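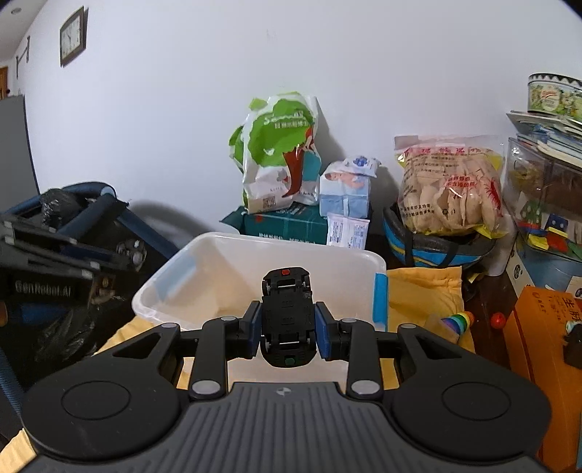

Kivavdale open day - notes from the child safety and family support fair

Posted in: Visits, Early years

Got in late. Train was held outside the station and then the shuttle went the wrong way round the park, so I missed the welcome and most of the first talk. Writing this up on the way home before I forget it all. Apologies for the state of it.

What it was: the Kivavdale family center opened its doors on a Tuesday for anyone working with parents of under-eights. Home visitors, school nurses, a few people from housing, a lot of people from parent groups. 500 invitations out, 200 in the building by lunch according to the front desk. Felt like more. The corridor by the coffee was a squeeze all day.

First talk (the half I caught)

County public health on injuries at home. Burns and scalds, falls, swallowed things. Nothing wildly new but the local numbers were broken down by neighborhood, and that I had not seen before. Two areas on the east side stand out for scalds in toddlers. Speaker thought it was partly the housing - tiny kitchens, kettle on the edge of the counter, nowhere to put a gate. Somebody from housing asked for the slides straight away. Good.

Questions ran over. One about button batteries, one about blind cords, and a long one that was really a speech.

The Tosent room

Tosent run the parenting course the center uses. Six sessions now, used to be ten. They cut it down after too many families dropped off around week seven. The trainer was very open about that, which I liked. Shorter course, more phone calls in between. They said attendance is better but they don't yet know if the effects last. Asked when they would - next year, maybe.

We did one of the exercises in pairs. You get a card with a bad moment on it (mine: supermarket, four-year-old on the floor, line behind you) and you have to say out loud what you would do in the first minute. Harder than it sounds. My partner froze completely and then so did I. The point being that parents freeze too, and shouting is what comes out when nothing else is ready. So you get something ready. A sentence, a thing to do with your hands.

Liked that it never got preachy. They don't open with the law or with the research, they open with "what was the worst part of your week". The stuff on hitting and threats comes in session two, once people are talking. Some in the room felt it should be earlier. I can see both sides.

Handout is 3 pages. Used to be a binder.

Lunch

Soup, rolls, ran out of the veggie option by half past twelve. If you go next time, go early. Sat with two school nurses who told me the waiting list for the sleep clinic is now longer than the list for speech. Need to check that with our own people.

Center tour

Small group, fast. Reception, weighing clinic, two family rooms, the big play space at the back that opens on the yard. Waiting area has been moved so that you no longer sit facing the clinic door, and the staff said parents are calmer for it. Family rooms have proper sofas. Someone had thought about the lighting. The breastfeeding room is a converted store and feels like one - no window, fan rattles - they know, its on the list.

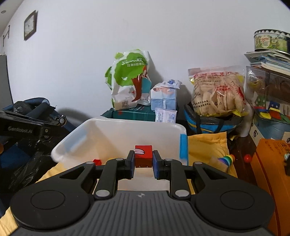

White bin on the yellow cloth, open day.

The drop-in is the thing I would steal. Mornings only, no appointment, no form on the first visit. You come, your kid plays, there is a health visitor in the room who is not behind a desk. They logged 1525 visits last year, and the staff reckon the people who come that way are the ones who never answered a letter. No referral needed, no address asked at the door. When somebody does want help with something bigger - money, a partner, drinking - the worker walks them down the hall to the right office. Same day if they can.

Downside: it eats staff time. One health visitor out of clinic every morning is a lot for a team that size. They cover it with a grant that runs out in June and were very frank that they don't know what happens then.

Afternoon - Jinberg and Fontes

Two short sessions back to back in the same room, both started late.

Jinberg first. They do the texting service for new parents, one message a week, timed to the baby's age. Showed us some. Plain, short, friendly. Crying peaks at such and such a week, it is ok to put the baby down somewhere safe and leave the room for a few minutes. Available in five languages, want to add two more. Asked about people who change numbers a lot. No good answer to that yet, they lose a fair few.

Fontes was the one I had come for. It is a neighborhood project, parents trained to visit other parents. Paid by the hour, properly paid, not vouchers. They had brought their training plan and walked us through a first visit: what you say at the door, what you do if another adult in the house does not want you there, when you leave, who you call. Very practical. Supervision every two weeks. The hard bit is what happens when a visitor sees something that has to be reported and they live on the same street as the family. Long discussion on that, best of the day, and cut off because the room was booked at four.

Things to follow up

Ask Tosent for the session two outline.
Get the scald figures by neighborhood, see if ours can be done the same way.
Find out what the drop-in costs per morning. Nobody had it to hand.
Fontes visitor pay rates and who holds the contract.
Look at our own waiting room. Chairs face the clinic door.

Getting there

Shuttle from the station every half hour, take the one marked for the park and check with the driver. Parking is tight and the lot behind the center is staff only. Step free from the front, but the yard door has a lip that caught two strollers while I was standing there. Water fountain by the stairs. Signage inside is decent, outside there is hardly any so look for the blue awning.

Slides are supposed to go out by email to everyone who signed in. I signed in twice by mistake so may get them twice, will foward when they land.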